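Home | Opinion | Columns | House & Family | Letters

In defence of the untidy desk

03/09/2019

Print this page | E-mail to a friend

The first week of term always finds me standing in the doorway of a child's bedroom with a bin in one hand and a good deal of advice ready on my tongue. I have been swallowing that advice for a few years now, with mixed success, and I should like to explain why I think the swallowing is worth the effort.

It began with a leaflet. Brelthorpe library had a pile of them by the returns trolley, all about helping children study at home, and I brought one back and read it over my tea. The desk, it said, should be clear at the end of every day, with one book, one pen and a lamp. I thought of my own kitchen table, where I have written this column for longer than I care to say, and which at that moment held seed packets, the gas bill, half a jigsaw and a dish of plums from my neighbour in Numemham. I had just managed 1,173 words there before lunch, and very happily too.

We do ask a lot of a child's desk, when you think about it. It has to be a place for sums and also a place for headphones, a puzzle, a magazine, and whichever of the two pencil cases is in favour this week. There is an open notebook somewhere in the middle of it all, and I have come to believe that the open notebook is the thing to look for. If there's room for that, and for an elbow beside it, then the desk is doing its job.

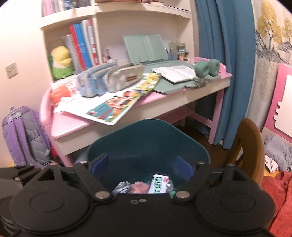
What I do insist on is the bin. Sweet wrappers, balls of foil, screwed-up paper: those go in, and the bin goes down to the kitchen on a Tuesday, and I will not be argued with. Rubbish is rubbish and I have never met the child who mourned a wrapper. But a puzzle that is still being puzzled over is another matter, and so is a magazine left underneath it because it happened to be there first. If you clear those away in the name of order, all you have done is stop somebody halfway through a thought, and they'll have to find the thought again tomorrow along with the pieces.

Shelves, I grant you, are a help. Books standing up in a row, with a soft toy and a few little figures for company, give the eye somewhere calm to rest (and give the grown-up something to feel proud of). A school bag leaning on the desk leg doesn't trouble me either. It will be wanted in the morning, and at least we all know where it is.

I daresay some of you will write in, as you did last October when I was rude about ironing pillowcases. Please do. But try it for a fortnight first: empty the bin, pick the clothes up if you must, and leave the top of the desk entirely alone.

42 comments | 1,000 shares

Print | E-mail | Back to Opinion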